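Home Archive Projects Notes About Contact

Search this site Enter keywords

False grasp-confirmed events on thin cloth

November 28, 2023

This is a write-up of a fault that cost me most of two weeks. I am posting it because the symptom looked like a mechanical problem and the cause was a threshold I had set myself in February and forgotten.

The setup is a two-finger gripper with V-shaped rubber pads. The job is picking small pieces of cloth off a table and placing them in a tray, and the controller decides whether it is holding something before it starts the transfer move. We call the project Namar. The grasp check runs on a small board I inherited from an older project, Kevham, along with its firmware and its habits.

The symptom: the arm would close on the table, report "grasp confirmed," lift, travel to the tray, open, and report "placed." There was no cloth in the tray. The cloth was still on the table, or it had gone partway and fallen on the floor. The log showed a clean cycle every time.

I found out from the tray. Birutė Dambrauskienė was emptying it at the end of a run and asked why it held 20 pieces when the log said 53. Up to then I had been reading the log and feeling fairly good about the week.

A missed pick of a scrap of cloth hurts no one. The part that bothered me is that the same confirmed flag also releases the speed limit. Before confirmation the arm moves at the slow approach speed. After confirmation it goes to transfer speed. So every false confirm was also a fast move that the controller had no good reason to allow, and on some of those cycles a person was reaching for the piece left behind. Nothing was hit. I stopped the runs that afternoon and locked the arm to approach speed in the drive settings, where the grasp board can't change it.

What the check does

The board reads two values: finger opening and motor current. After the close command it waits for the current to rise past a contact threshold, then reads the opening. If the opening is larger than the stored closed value plus a margin, something must be between the pads. That is the whole check. For the blocks and bottle caps Kevham was built around, it works.

Cloth is thin. A single layer, pinched, adds very little opening. Back in February the check was rejecting good cloth grasps, so I cut the margin to get them accepted. I wrote one line in the commit message and nothing in the manual. The margin ended up at 30 encoder counts, with the closed reference stored at 2,513.

A margin that small is fine as long as the closed reference stays put. It did not stay put.

What I checked first, wrongly

I assumed the pads were slipping. The inner faces are textured, and I thought lint had filled the texture and reduced the grip. I cleaned them with a brush and alcohol. The false confirms continued at the same rate.

Next I suspected the cable. The encoder cable passes through a tight bend near the wrist, and I have had one fail there before. I swapped it, ran it through the full range of motion with the gripper closed, and logged the opening. No dropouts and no jumps. I left the new cable in.

Then I blamed the current reading. Mertens, the shop that rewound the motor for us, had warned me that idle current might come out a bit higher than before. It did, but it was nowhere near the contact threshold. I spent two evenings on that and have a folder of plots I will never open again.

What it was

I closed the gripper on nothing, over and over, and recorded the opening each time. I should have done this on the first morning. The closed value had moved up by more than the margin. With nothing between the pads, the board read an opening above reference plus 30 and reported a confirmed grasp. It would have confirmed a grasp on air all day.

There were two contributions. The pads had been replaced, and the new rubber did not seat quite as deep as the old. That was the larger one. The smaller one was drift over a run, which I put down to the rubber warming up, though I have not measured the temperature and won't claim it. Either one eats into a margin that small, and together they used all of it.

The home routine never caught this. It re-zeros the encoder against the open stop and never touches the closed value, which sat in flash from the day the old pads were fitted.
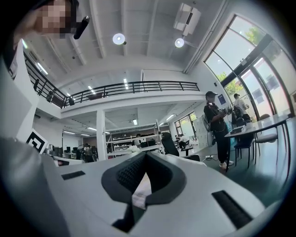 For the retest I wanted the hard case, so I used small pieces, crumpled, sitting low in the V. A crumpled piece there can be held well and still barely change the opening, so it sits right where the old check was weakest.

Changes made:

The closed reference is now measured at startup with three empty closes. If they disagree by more than a few counts, the board refuses to start.

An empty close is repeated between trays. If the reference has moved, the board logs the shift and uses the new value. Past a fixed limit it stops and asks for a person.

Confirmation now takes two readings, one after the close and one after a short lift at approach speed. The second also looks at how the opening responds when the motor current is stepped up slightly. Rubber on rubber gives a different slope from rubber on cloth. The difference is small with a single layer, and I would not trust it alone.

The speed limit no longer depends on the confirmed flag. Transfer speed requires a separate enable, tied to the table zone being clear. This is the change I care about, and it should have been wired this way from the start.

The margin is in the config file with a comment, and the pad replacement sheet has a line telling whoever does it to check the reference afterward.

Still open: very thin cloth, folded once, sometimes fails the second reading when the grasp is good. The arm then opens and tries again, which wastes a cycle. I'll accept that for now. I also have not tested damp cloth, and I expect the slope to change.

The Evville cell has the same board and the same firmware. I have sent them the new build and asked them to run the empty-close test before loading it, so that we get a figure for how far theirs had moved. If their pads are original the shift may be small. I will add the number to this post when I have it.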